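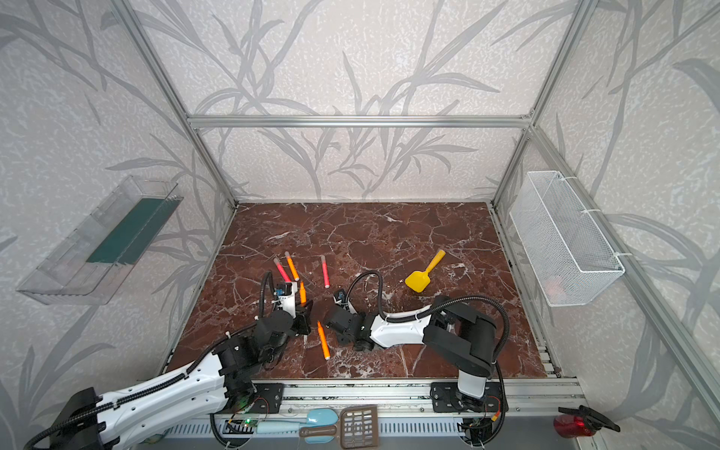
Temperature probes in reefer trailers – wired or wireless?

Posted in: Fleet tracking and telematics

reeferjoan
We run 39 trucks out of a yard near the interstate, mostly produce with a bit of dairy, and I finally got the go-ahead to put proper temperature logging on the trailers!! I've been asking for this since July so I'm pretty thrilled. Right now the drivers write down the readout at each stop and we find the sheets under seats weeks later.

The two systems I'm looking at are Bumarine (wired probes, plugs into the tracker) and Wovside (wireless sensors, battery powered, talks to a hub in the cab). Would love to hear from anybody who has lived with either one. We swap trailers a lot, if that matters.

dieselgene
It matters a ton. If you swap trailers, wired probes hooked to a tracker in the tractor are going to drive you nuts. Put the tracker on the trailer itself and wire the probes to that. Then the trailer is its own thing and you don't care who's pulling it.

We have Bumarine on 16 trailers set up exactly that way and I love it. Dead simple.

Olumide Isah
I'm going to stick up for wireless. I did the Wovside install on our trailers myself and it was a great couple of weekends – no drilling, no fishing cable through the bulkhead, just mount, pair, name it, next one. The drivers pair to a new trailer when they hook up and the app shows them the box temp before they leave the yard. They like having it on the phone!

Put one sensor near the return air and one by the doors. The door one is where you learn things. We had a stop where the dock crew was leaving the doors open through their whole lunch.

dieselgene
And when the batteries quit in the middle of a load? I've been through that with another brand and I'm not doing it again. A customer wanted the full trace and we had a hole in it as long as my arm.

Olumide Isah
Fair question. Ours warn well ahead, and I change all of them at the same time as the annual inspection, so it's never come up. The sensors also store readings when they lose the hub and send them later. I'd test that on whatever you buy, though. Park a trailer away from the hub overnight, bring it back, look at the graph.

reeferjoan
Oh that's a good test, stealing it. How often are you all logging? The sales guy said every minute and my boss thinks that's overkill.

coldchain_pat
Your boss is right, in my opinion. Every 3 minutes is plenty for produce. What you want is a sensible alert delay. We started with instant alerts and every defrost cycle set the phones off. Dispatch muted the whole thing inside of 2 days and then it was no use to us at all.

dieselgene
I disagree with Pat on this one. Log every minute, it costs us nothing extra. Agree completely about the alert delay.

coldchain_pat
Depends on your data plan, Gene. Ours charges by the message.

dieselgene
OK, that I didn't think of. Check the plan then.

milkrun_tess
Jumping in because of the dairy. Ask your receivers what they accept before you pick anything! One of ours wants a printed trace handed over at the dock with the calibration certificate number on it. We went with a small printer in the cab and I still get a kick out of watching it spit out the ticket.

Also see if either system reads the reefer unit directly. Setpoint next to actual temp on one chart is wonderful. You spot a driver who left it on the last load's setting before he's out of the gate.

reeferjoan
Tess, I had not thought about the certificates at all, thank you. Calling both receivers in the morning. Leaning toward trackers on the trailers like Gene said, with a wireless door sensor if I can mix them. Has anybody mixed them?

Olumide Isah
Never tried it, but I'd love to know! Ask both companies and get the answer in writing. And please come back and post the graphs from the overnight test.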